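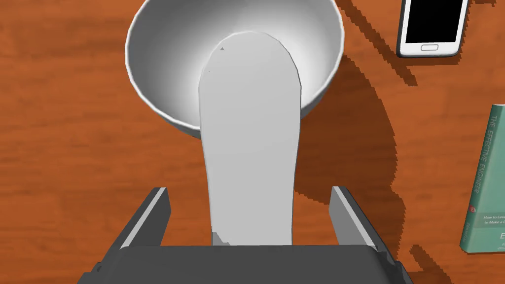
Sound Archive Workshop, Pesbridge
Notebook entry, July 3, 2024
Entered by: Deolinda Pacheco

Work continued on the Amaral tapes. The collection as received in March consists of 112 open reels, most of them recorded at dances and rehearsals in the district, with a smaller group taken from local radio. Transfer stands at 34 reels complete and checked. The remainder are shelved in accession order, except the five listed at the end of this entry.

Playback machine. The left channel was again low at the start of the session. Heads and guides were cleaned and demagnetized, and the alignment tape was run twice. The left channel came up to match the right after the output connector was reseated. The connector should be replaced. Until that is done, please run the alignment tape before every session and write the reading in the log, including when the reading is normal.

Reel 35. Box is marked "Nirura, second set." The tape holds one complete set by the group, including two songs that do not appear on their issued recordings. Speed is steady for the first side. On the second side the pitch climbs gradually, most likely from a weak battery in the portable recorder used on the night. The flat transfer has been kept as the preservation file. A corrected copy was made for listening, using the tuning note given by the accordion before the fourth song as the reference. The accordion may itself have been off pitch, and the note in the catalog should say so.

Reel 36. Box is marked "blank." It is not blank. There is a rehearsal at low level, beginning well into the reel, with talk between takes. The singer stops the band several times over the same line. Full transfer made. The box has been relabeled in pencil and the old wording retained.

Reel 37. Sticky on first pass, with shedding visible on the guides. Stopped at once and set aside for baking. No further attempt is to be made on this reel before treatment.

File naming. The Tunum catalog does not accept the slash in our side numbers, and has been dropping everything after it. Sides A and B of one reel then arrive under the same name and the second replaces the first. The slash is to be replaced by a hyphen in all new files. Reels 1 through 34 have been renamed on the local drive but not yet sent again.

Storage. The request for additional drive space was approved to the amount of 2,000 dollars. The order has not been placed. Two quotations are in the correspondence folder and a third is expected.

Listening copies. The Amaral family has asked for copies of anything on which the father plays. He is named on few of the boxes, but his trumpet is easy to recognize on the rehearsal reels. Staff who hear him should write the reel, side and time in the margin of the log.

Held back from transfer:
37, sticky, to be baked
41, broken leader
58, edge damage, first few turns
59, same
90, box empty, reel not located

Next session: replace connector, begin at 38.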